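About Bellis

Bellis supplies, finishes and repairs wooden floors. The company works from two units at Hikbridge: a workshop, where boards are graded, machined and oiled, and a store, where timber is held until its moisture content is suitable for laying. Most of our work is in private houses. The remainder is in schools, small offices and a few public rooms where the floor has to be cleaned daily.

The firm was started by Torunn Dahlgren, a joiner by training, who took on the Hikbridge workshop when its previous tenant retired. The first jobs were repairs to existing floors: lifting damaged boards, matching replacements and refinishing the room. Supply of new flooring was added later, and it now accounts for more than half of the hours booked.

What we do

New floors are quoted after a site visit. The visit covers subfloor level, subfloor moisture, door clearances, heating type and the direction of the main light source. We take readings at several points in each room and record them on a plan, a copy of which goes to the customer with the quotation. If the subfloor is out of tolerance, the leveling work is priced as a separate line.

Refinishing covers sanding, filling, staining where requested, and application of oil or lacquer. A floor is normally sanded in three passes, the last at 80 grit for boards that will be stained and finer for boards that will be left natural. Edges and corners are done with a separate machine and finished by hand. Dust extraction is run throughout - the hose is vented outside wherever the building allows it.

Repairs are limited to solid and thick-faced engineered boards. We do not repair laminate or vinyl.

Grading and color

Timber is sorted at Hikbridge by Prasanna Samarakoon and Nazma Gunawardena. Each delivery is opened, stacked on battens and left for a minimum of 17 days before any board is graded. Boards are then laid out face up under even light and sorted into three groups, which we call Plain, Mixed and Marked. Plain boards have straight grain and little variation in tone. Mixed boards have visible bands of lighter and darker grain. Marked boards include knots, dark streaks and other strong figure.

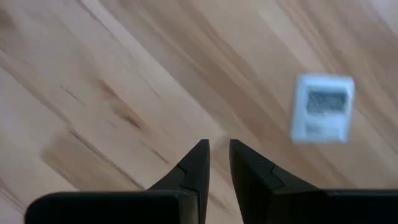
Variation in tone is the subject of most questions we receive before an order is placed. Customers tend to choose from a hand sample, and a hand sample cannot show how far one floor will range. A light, honey-toned surface may run from pale cream through tan to amber-brown, go almost whitish in places, and carry a dark knot-like streak that stands out from everything near it. Under our system a floor with that much movement is not sold as Plain. We advise customers to view a laid panel measuring at least one meter in each direction before confirming a grade, and we keep panels of all three grades on the workshop floor for this purpose.

Color will also change with exposure to daylight. Rugs and heavy furniture leave lighter or darker areas, depending on species, and these usually even out after the item is moved. Oil with a small amount of white pigment slows the yellowing of pale timber but does not stop it.

Product lines

Iltton is our solid board range, supplied unfinished or oiled. Itum is the engineered range, intended for rooms with underfloor heating. Both are available in all three grades. Orders under 200 square feet are cut from stock where possible and carry a handling charge. Larger orders are machined as a single batch so that width and profile remain consistent across the job. Offcuts longer than 17 inches are bundled and left with the customer for future repairs.

Staff

Torunn Dahlgren - owner, site surveys
Khrystyna-Mariia Savchuk - sanding and finishing
Prasanna Samarakoon - grading and machining
Nazma Gunawardena - grading, stock and deliveries
Piyumi Dewan - quotations and accounts

Records

Every completed floor is given a job number and a sheet listing the grade, batch, finish, number of coats and final moisture readings. The file currently holds 453 sheets. A customer who quotes the job number can order matching oil or replacement boards without a further visit, subject to stock.

Visiting the workshop

The workshop is open to visitors by appointment, mornings only. Machines run from 1 p.m. and the grading area is closed from that time. Please bring room dimensions and, if a repair is needed, one loose board or a clear photograph of the damaged area. The workshop is closed for the last two weeks of July for machine servicing.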